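Washing and Re-lofting a Quilted Jacket at Home

A quilted jacket loses warmth when the fill clumps. Body oil and detergent residue are the usual causes, and both come out with a careful wash.

Before the wash

Read the care label. If it says dry clean only, stop there. Empty the pockets and close every zipper, including the small ones. Check the seams for leaking fill and stitch any gap wider than 3 mm. Pre-treat the collar and cuffs with a little diluted soap and a soft brush.

Wash

Use a front loader. A top loader with a center post can tear the baffles. Wipe out the detergent drawer first – leftover softener coats the fill. Set a delicate cycle at 86 F, low spin, and add a cleaner made for down if the fill is down. Synthetic fill takes ordinary mild liquid. Run two extra rinses. If suds still show on the door glass, run another.

Lift the wet jacket out with both arms under it. Hanging it at this stage pulls the fill to the hem.

Dry

Tumble on low with 3 clean tennis balls. Every 26 minutes, take the jacket out and break up clumps by hand, working from the shoulder to the hem. Down may need 4 rounds or more. Synthetic fill is normally done in 2.

Lenni Mäkelä, who repairs outerwear in Flarkstead, checks for damp fill by pinching each baffle between thumb and finger. A wet clump feels like a pea. The underarms and the lower back are the last to dry.

Rest and store

Lay the jacket flat with the front up and the sleeves out, and leave it for 11 hours in a dry room. Turn it over once. Store it on a wide hanger or loosely folded in a cotton bag – compression sacks are for travel only. August is a good month for the job, well ahead of the first cold night.

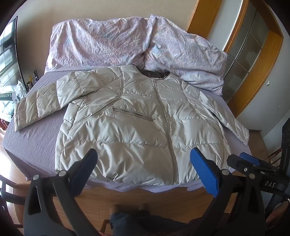 Water repellent goes on last, after the fill is fully dry. Spray the shell evenly, wait 4 minutes, and wipe off the excess with a damp cloth.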